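4. Registering an imported handset or tablet

4.1 Before you begin

This section applies to holders of a Grurau trader account who bring in mobile handsets, tablets or parts for resale. Private travellers carrying a single device for their own use should follow Section 6.

You will need:

the supplier's invoice, in the currency of purchase
the packing list, if the consignment holds more than one model
your trader number and the password issued with it
the 15-digit identity number of each handset

Note: Identity numbers must be typed or uploaded as a plain list. Photographs of box labels are not accepted.

4.2 Entering the consignment

1. Sign in to the Grurau portal and select New consignment.

2. Enter the invoice total. Do not deduct discounts that are not shown on the invoice.

3. Choose the goods class. Complete handsets and tablets are Class 25. Spare parts, computer boards and processors are Class 27, and must be entered on a separate line even when they arrive in the same carton.

Class 27: processor in its socket on the motherboard

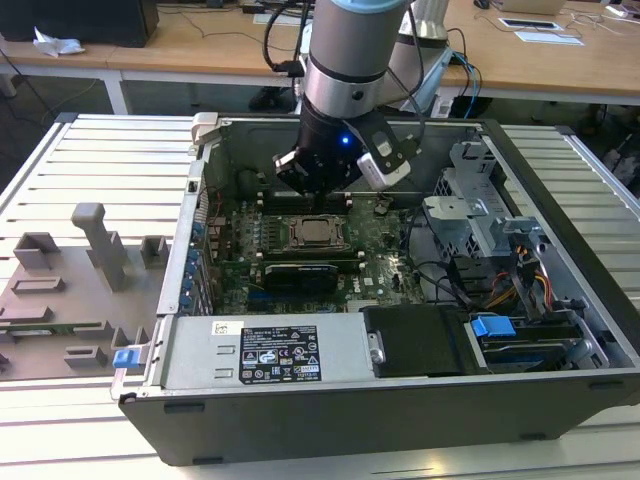
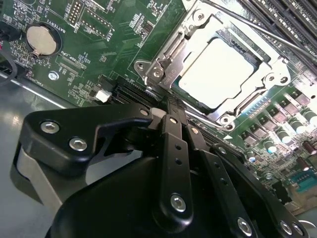
4. Upload the list of identity numbers. The portal accepts up to 2000 numbers in one file. Larger consignments must be divided, and each part given its own reference.

5. Check the duty shown on the summary page. If the rate differs from the one printed in your current tariff notice, stop and contact the Kerr office before paying.

6. Select Submit. A reference beginning with the letter G is displayed and sent to your registered address.

Caution: Once a consignment has been submitted, its goods class cannot be changed online. A correction must be requested in writing and carries a fee of 85 per reference, charged in local currency.

4.3 Paying the duty

1. Open the consignment and select Pay.

2. Choose bank transfer or Dimon mobile payment. Cash is accepted only at the Kerr office counter.

3. Quote the full reference, including the letter G. Payments received without it are held in suspense until claimed.

4. Print the receipt and keep it with the invoice. Officers may ask to see both when the goods are collected.

Note: The portal is closed for maintenance every Saturday from 6 p.m. to midnight. Unsaved entries are lost when it closes.

4.4 If a number is rejected

A rejected number is marked in red on the summary page. Check it against the handset by dialling *#06#, correct the list and upload it again. Where the number is correct but is still refused, write to Ishbel MacRitchie, Trader Registration, Kerr office, enclosing a copy of the invoice. The remaining handsets in the consignment may be released in the meantime.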